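Small Space Living > Living Room > Pillows on a leather couch, yes or no?

tiletti_hanh
Joined: November
Okay, couch people! Mine is a dark gray-green leather one and I've got two little dotted pillows, one pink and one beige. My sister says pink looks silly on it. I love it (obviously). My only gripe is that they slide, and I'm picking that pink thing up off the carpet all day long. 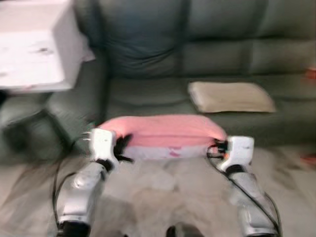 Re: Pillows on a leather couch
Américo V.
Leather always does that. Stick a square of rug gripper underneath, mine cost $4. And tuck in the tags!

tiletti_hanh
Gripper squares, okay, trying that. Side by side, pink in the middle, is where I like them best, tag and all. 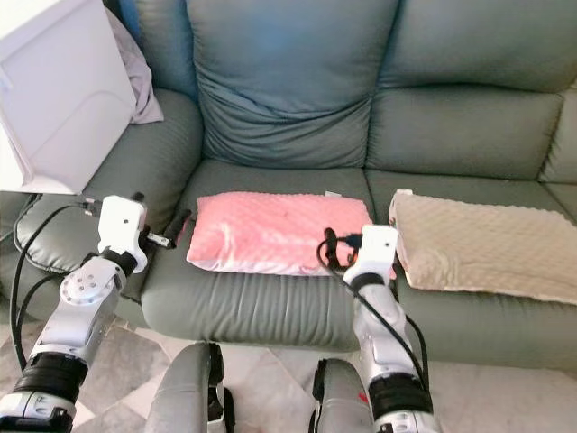 Jitendra Pathak
Sorry, I'm with the sister. Two beige ones would look calmer, and pink shows every smudge. I gave up on mine after 28 washes.

tiletti_hanh
Ha, no way, pink stays. It's also great on the chunky blue chair, so it might just move over there for good.

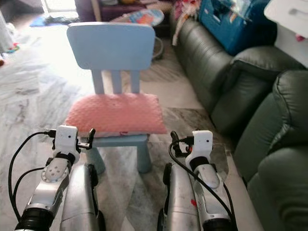
Pink pillow on the light blue chair

Narendra Y.
Changed my mind, keep it on the chair.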